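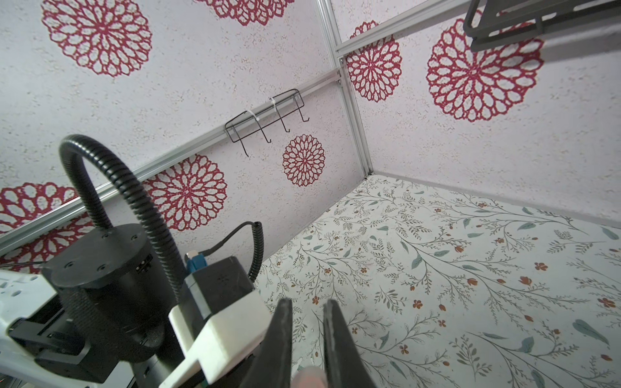 Bohdana Kostiuk had been on her feet since seven in the morning when I finally got her to sit down, and even then she kept one eye on the door in case another group came up the stairs. It was the September open day at Vuncombe, the workshop in Hillisthorpe where she and her colleagues teach robot arms to pick things up, and by the middle of the afternoon 131 people had signed the book at the entrance. She'd been hoping for 50.

"I made one tray of pastries," she said, a little mournfully. "They were gone before the second tour."

I had come with the second tour myself (no pastry, alas), and what struck me first was how homey the place is. I suppose I'd been picturing white walls and people in goggles. The arm I spent the most time with works in an enclosure built of aluminum rail, and the walls inside it are papered in a speckled pale lilac-grey with big crimson medallions like doilies, while the mat on the floor is cream with little botanical sprigs, teal leaves and orange-red flowers. My grandmother would have felt right at home. I asked Bohdana who did the decorating, and she laughed so hard she had to put her cup down.

"Everybody blames Lev! But I chose that paper. A robot that has only ever looked at a plain grey wall gets very attached to its plain grey wall. Then you take it to somebody's kitchen and it's lost. So we change the paper, we change the mat, and we keep going."

Lev Tymoshchuk, who was running the demonstrations that afternoon, came over when he heard his name and stayed for a good half hour. He is a tall, soft-spoken man who trained as a piano tuner, and he talks about the gripper the way I imagine he once talked about hammers and felts. It has two black fingers, scuffed grey along the inner edges where they close on things, and I wondered aloud whether they ought to be replaced.

"Oh, I like them like that," he said. "New ones look very nice and then you have to get to know them all over again. You watch the fingers long enough, you can tell when a grasp is going to go wrong. I start making a face. My wife says I do it at the supermarket too, when people pick up melons."

Visitors were allowed to try guiding the arm themselves, six at a time, and there was a great deal of shrieking. A retired bus driver named Stellan Tangen turned out to be the star of the day. He stood with his elbows tucked in and moved so slowly that the children behind him began to groan, and he didn't drop a thing.

"Forty years of pulling up to a curb," he told me afterward, very pleased with himself. "You don't rush the last foot."

Bohdana asked him, more than half seriously, whether he'd like to come back and do it on a regular basis. He said he would have to talk to his daughter.

I did want to ask the harder question, the one I'd heard two women discussing on the stairs, about whose job all this is meant to take. Bohdana didn't brush it off. She grew up in a house where both parents worked the line at a bottling plant, she said, and she thinks about it more than people would guess. Her own hope is for machines that can help somebody with bad hands stay in their own apartment a few years longer. "Will it go only that way? I can't promise you. I'd be suspicious of anybody who did. But I would like people to come and look, and be annoyed with me in person if they want to be annoyed."

Lev, for his part, thinks people overestimate how far along things are. He and his team can spend 400 tries on one small motion before they're happy with it. "Then somebody moves a lamp," he said, "and we have a bad afternoon."

There's another open day planned for the spring, and Bohdana says school groups are welcome before then if they write ahead. By the time we finished talking it was nearly five and Lev had gone back to the enclosure, where a girl in a yellow raincoat was waiting for her third turn. Bohdana went off to see whether the bakery on the corner was still open.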